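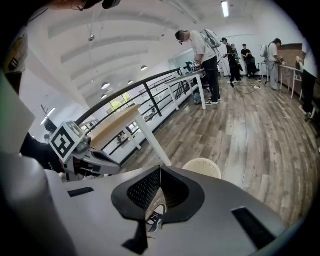

Hand-held grippers on the upper level, with the work tables along the railing.

Ondadis Hand-Held Gripper Set

Home / Equipment / Teaching tools / Hand-held grippers

The Ondadis set is a pair of grippers that a person holds and works with at a table. The movements are recorded and used to teach a Drultden arm the same job. No programming is done at the table. The person who knows the work does the work, one gripper in each hand, and the recording goes to the line engineer at the end of the session.

What is in the set

Two grippers, left and right, gray body
Square black-and-white marker for position tracking
Backpack for the recording unit
Charging dock
Spare jaw pads
Carry case
Printed quick start card

The Drultden arm is sold separately. The set can be bought or rented. Rental is by the month and includes replacement pads.

How it is used at work

Most buyers use the set for table jobs that change too often to be worth a fixed machine: sorting small parts, filling trays, folding cartons, putting kits together. A new job needs 200 good recordings before the arm is tried on it. A simple pick-and-place job can be recorded by two people in one shift. Jobs with soft items, such as bags and cloth, take longer and may need a second round.

Recording is standing work for the most part. Tables should be set at elbow height, and the person should be able to reach everything without leaning far forward. We suggest 5 minutes off after each batch. Hands get tired sooner than people expect in the first week.

Each recording can be kept or thrown out from the button on the right gripper. Dropped parts do not have to be thrown out. If you pick the part up and carry on, keep the recording, as the arm has to learn that too.

What changes for the people on the line

We get asked this more than anything on the spec sheet, so we asked Kurian, which has used the set at its Porville kit room since last July.

Before the arm came in, the kit room packed by hand across two shifts. The arm now fills the standard trays. People do the mixed orders, check the finished kits, and record new jobs when the product list changes. Recording is on the normal rota and is paid at the same rate as setup work.

"The first thing my team wanted to know was who would be sent home," says Padmavathi Marar, kit room supervisor. "We put it in writing that no hours would be cut in the first year, and we did that before the boxes were opened. I would tell any other site to do the same."

Vignesh Kamath packed kits for years and now spends part of his week recording. He likes the change of pace but has a complaint. "The arm is slower than me on small bags. When it gets stuck, I have to stop my own order and go over. On a bad day that is a lot of walking."

Kurian has since moved the mixed-order tables next to the arm. The stuck-bag alarm can also be sent to a pager, which is now an option on the order form.

Two people on the Porville team chose not to record. They stayed on packing and checking. Nothing in the system needs every worker to take part, and the recordings do not carry a worker's name unless the site turns that on. We ship with it turned off.

Setting up the space

Allow a clear table for each person recording, with room to step back. Bright, even light is best. The markers must stay clean and flat, and a scratched marker should be replaced. Keep power cables out of the walking area or tape them down. Other work can go on in the same room.

The grippers will pick up ordinary parts, cartons, and bags. They are not made for hot items, sharp edges, or food that is not wrapped.

Specifications

Hands: left and right, sold as a pair
Jaw opening: 70 mm
Charging: dock, overnight
Storage: on the recording unit, copied by cable or over the site network
Cleaning: damp cloth, no solvents
Warranty: 2 years, pads not included

Training

One day on site is included with every purchase. The morning is for the people who will hold the grippers and the afternoon is for whoever looks after the arm. Kamala Rai runs the training and will ask for a list of your jobs ahead of the visit. Please send real parts to practice with. Samples from the office shelf tend to be the wrong size.

Common questions

Can left-handed people use it?
Yes. The keep button can be moved to the left gripper in settings.

Do we need a Drultden arm to start?
No. Some sites record first and order the arm later.

Can we delete recordings?
Yes, at any time, from the recording unit or the site network.

Ordering

For prices and rental terms, write to Ward Boersma in sales. For repairs and pads, contact Sreekumar Nadar in service and have the serial number from the inside of the case lid ready.

Related equipment: Drultden table arm, spare jaw pads, marker sheets, pager kit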